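Prévisions saisonnières : vos questions, nos doutes

Peut-on prévoir un été trois mois à l'avance ?
Non, pas au sens où on l'entend. Les modèles donnent une tendance, souvent faible, sur une région immense. Un « été plus chaud que la normale » annoncé en avril, c'est un pari assez facile ces temps-ci.

Pourquoi l'application Elisero m'affiche-t-elle de la pluie pour dans quatre semaines, à 15 h ?
Parce qu'une case vide se vend mal. À cette échéance, l'heure n'a aucun sens – le jour non plus, d'ailleurs.

Vous avez vérifié ?
Oui. Nous avons relevé 395 prévisions à plus de quinze jours pour Birnow. Face à la simple moyenne du mois, le gain est nul.

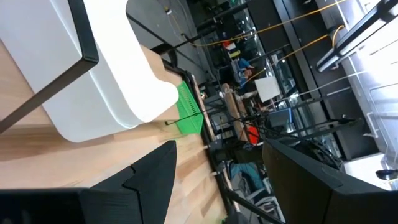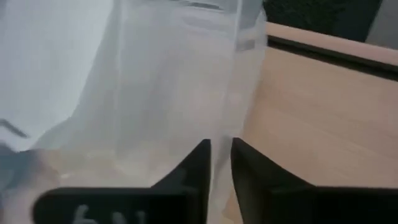 Graça Frade nous écrit que nous sommes injustes : selon elle, une tendance, même fragile, aide à décider quand semer ou quand réserver, et un relevé fait sur une seule ville ne prouve pas grand-chose. Sur le second point, elle a raison. Sur le premier, nous attendons des chiffres.

Et les dictons, les oignons, les fourmis ?
Même traitement. Personne ne nous a encore fourni de série notée avant les faits.

À quelle échéance se fier, alors ?
Cinq jours pour la température, souvent moins pour les orages.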